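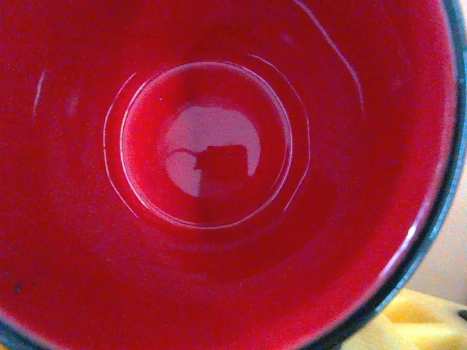 The inside of the red mug, all the way down to the bottom. I do love that shine.

Print this page | E-mail this page

The Mug Shelf at Nornton

Welcome, and thank you for stopping by! These pages are for the mugs that live on the long shelf in our kitchen at Nornton, and for everyone who has asked me over the years why a household of two needs so many. (I don't have a good answer, except that I like them, and that my sister keeps mailing me more.) I started putting them up last August, a shelf at a time, and I've been slow about it — there was the garden, and then the holidays, and then I got sidetracked by teapots.

The red one gets the first spot in the gallery because it's the one I reach for on gray mornings. It's ceramic, glazed a deep glossy cherry inside, and from the top, just before the coffee goes in, it's at its best. Look for the thin white ring of light around the bottom, and the pale pink patch in the middle where the glaze catches the light. It goes a bit darker and more maroon down one side, a color I would happily paint a whole room if I were allowed.

I found it at the Nasrallah rummage sale, in a box marked 15 cents each, and carried it home in my coat pocket. Shadi Atallah, who was at the next table, had her eye on it too and has been very gracious about it ever since. She gets to use it whenever she visits — that was the deal!

More mugs are on the way as soon as I've cleared the kitchen table. If you have one of your own you're fond of, do write and tell me about it.

Last updated 16th February

Print this page | E-mail this page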